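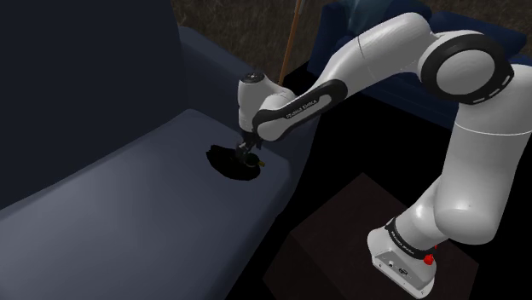
## Sim thread: contact, cushions and a planner that kept stopping short

**1/**
Notes on the sofa setup in Stesska, our simulation tooling. The arm reaches down to a flat black object on the seat cushion. We picked this layout to exercise three parts of the stack at once: segmentation of dark objects, approach planning over furniture, and the last few centimeters before contact.

**2/**
Stack, for those who asked last time. Ansah does perception and outputs a mask plus a grasp pose. Pretero plans the approach. A plain Cartesian impedance controller takes over for the final descent. Stesska handles scene loading, seeding, logging and replay. Nothing is learned below the grasp pose.

**3/**
The first problem was in the planner. Pretero treated the sofa as one convex hull. A convex hull around a sofa fills in the seat, so every grasp pose on the cushion sat inside an obstacle. The planner returned the nearest free pose, well above the cushion, and reported success.

**4/**
The report was correct by its own definition. "Nearest free pose" was an accepted goal state from an older tabletop task, and the flag had never been turned off. It's off now. If the goal is in collision, Pretero returns an error and the ID of the colliding body.

**5/**
Sofas are now split into separate convex pieces: seat, backrest, armrests. The decomposition runs once per asset and gets cached. Planning time went up a little. Goal rejection on valid cushion poses went away.

**6/**
Second problem: the armrest. With the arm coming in over the side of the sofa, the wrist has to pass near the padded armrest before it can drop to the seat. Link 7 plus the hand is a long lever, and the shortest path in joint space likes to swing it low.

**7/**
Fix was a via pose straight above the grasp, with the tool axis held vertical from there down. The via pose is checked for a reachable, collision-free IK solution before the full plan is requested. If it fails, we rotate the hand around the tool axis and try again, up to 8 yaw samples.

**8/**
Perception next. A black object under dim light on a grey-blue cushion sounds easy, and for the outline it is. The trouble is inside the outline. There is almost no shading to work with, so anything small and dark lying over the object tends to get merged into its mask.

**9/**
You can find this in the picture at the top. There's a small dark rounded item over the right part of the black shape, with a faint greenish rim. In color alone, Ansah gave us one blob for both. The grasp center shifted right, toward the small item.

**10/**
We added depth edges as a second input to the mask head and raised the weight on thin boundaries. Separation improved in simulation. I'd be careful with that result – rendered depth is clean, and real depth on dark material is usually full of holes.

**11/**
So we now drop out depth at random on low-albedo surfaces during training. It's crude. It costs some accuracy on the clean renders, and we accept that.

**12/**
Third problem: what counts as contact. The cushion is a rigid body in the default config. Press a fingertip into a rigid cushion at normal stiffness and the contact force spikes on the first step, which trips the guard. On a compliant cushion the force climbs slowly and the guard fires late.

**13/**
We replaced the rigid seat with a compliant contact model and lowered the vertical stiffness in the controller to 300 N/m for the descent only. Lateral stiffness is unchanged. The stop condition is now force plus rate of change, so it works on both kinds of surface.

**14/**
This is still a point-contact approximation. The cushion doesn't deform under the object, so flat items never sink or tilt when the fingers push next to them. If your grasp strategy relies on that, don't trust numbers from this setup.

**15/**
Tooling note. Stesska replays used to store joint states only, so you couldn't tell from a log whether a bad grasp came from the mask or the plan. Logs now include the mask, the requested grasp pose, the accepted goal and the guard state at every step. Files are larger. Debugging is much shorter.

**16/**
The replay viewer can also pin 2 runs to the same timestamp and show the difference in end-effector pose. That's how we caught the convex hull bug. Both runs said "success", and one of them never got near the seat.

**17/**
Open items:

- yaw sampling ignores the gripper camera mount in the collision model
- the lighting randomizer doesn't go dark enough
- cached decompositions aren't invalidated when an asset is rescaled

**18/**
The last one is the one I'd fix first if you use the Sallia furniture pack, where most assets are rescaled at load. Until then, delete the cache folder after changing any scale value.

**19/**
Config changes are on the main branch as of 9/18/23. The old goal behavior is still available behind `allow_nearest_goal: true` for the tabletop tasks. Default is false. Please don't turn it on for furniture scenes.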